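Section 4: Storing and Loading Cloths

Read this section before you hang the Stutach dispenser on the wall. The wall bracket and drain tray are covered in Section 3.

The dispenser holds cleaning cloths folded to one width. A cloth that is folded too wide will drag on the side plates, and one that is folded too narrow will slip behind the spring and come out two at a time.

4.1 Before loading

1. Wash new cloths once without fabric softener. Softener leaves a film that makes the cloths slide.
2. Dry them fully. Do not load damp cloths — the cabinet has no vent and they will smell by the next day.
3. Set the width guide to 141 mm for small cloths or 191 mm for large ones. The guide clicks when it locks.
4. Pull out the lint drawer and empty it.

Note: Units sold before August have a guide with a thumbscrew. Tighten it by hand only.

Light blue cloth, folded and in a loose roll, and the room

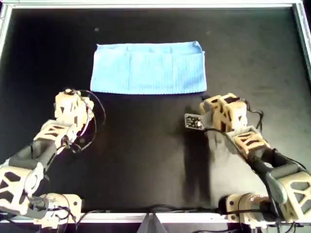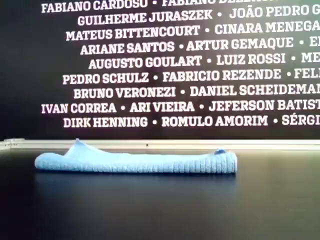
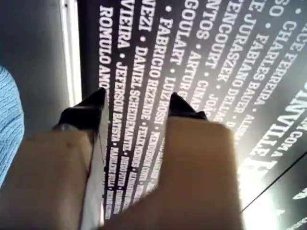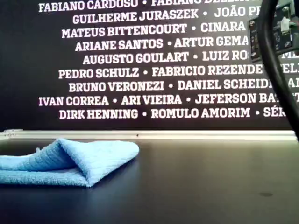 4.2 Loading

1. Unlock the front door with the flat key and let it swing down until it rests on its stop.
2. Push the spring plate back until it catches.
3. Place the stack inside with the folded edges facing you. Keep the stack below the line marked on the left side plate.
4. Release the catch slowly with one hand on the stack.
5. Close the door and turn the key a quarter turn to the right.
6. Pull one cloth through the slot. If two come out together, open the door and fan the stack.

Caution: The spring plate moves fast when the catch is released. Keep fingers away from the side plates.

4.3 Used cloths

Used cloths go in the Patotard bin, never back in the dispenser. Line the bin with a mesh bag and tie the bag when it is two-thirds full. Cloths with oil or solvent on them must go in a closed metal container instead. Wash them apart from the rest or throw them out according to your local rules.

4.4 Parts

Door key: part 147
Spring plate with catch: part 191
The width guide is not sold separately. Order the left side plate, which comes with the guide already fitted.

Send part orders to Boglárka Vass at the Zallbridge office and include the serial number from the inside of the door. Keys are sent only to the registered owner.

Section revised 3/25/24. Cleaning the cabinet is covered in Section 5.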